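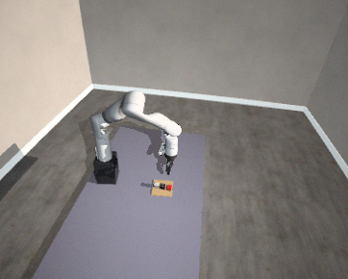
March 29, 2022
by Moushumi Uddin

I gave up my gym membership in July and started walking to work. The office is in Ranstead and I live on the Stundham side of the river, so it takes me 55 minutes each way. The bus takes 20 when it's on time, and that's not often.

The first two weeks were bad. I had the wrong shoes and I carried too much. I now keep a sweater and a pair of flats under my desk, and my bag holds lunch, keys and a rain jacket. Lunch is usually leftovers.

I take the towpath in the morning and the main road home. The towpath floods after heavy rain - you can check from the footbridge before you commit. The main road is dull, but it's lit, and there's a bakery called Gavrilă halfway up the hill that sells day-old rolls for 50 cents.

My coworker Tudor Ilie joined me over the winter. He walks faster than I do, so we agreed he would wait at the lights. We don't talk much before eight.

I haven't lost any weight. I do sleep better, and my knee has stopped clicking on stairs. The gym was costing me 300 dollars a year and I went there 2 times last spring.

Next month they're closing the footbridge for repairs, so I'll have to go around by the mill. I haven't timed that route yet.

Search this blog
Enter keywords Go

Recent posts
Resoling boots in Ranstead
Soup for a cold office
A weekend in Dultura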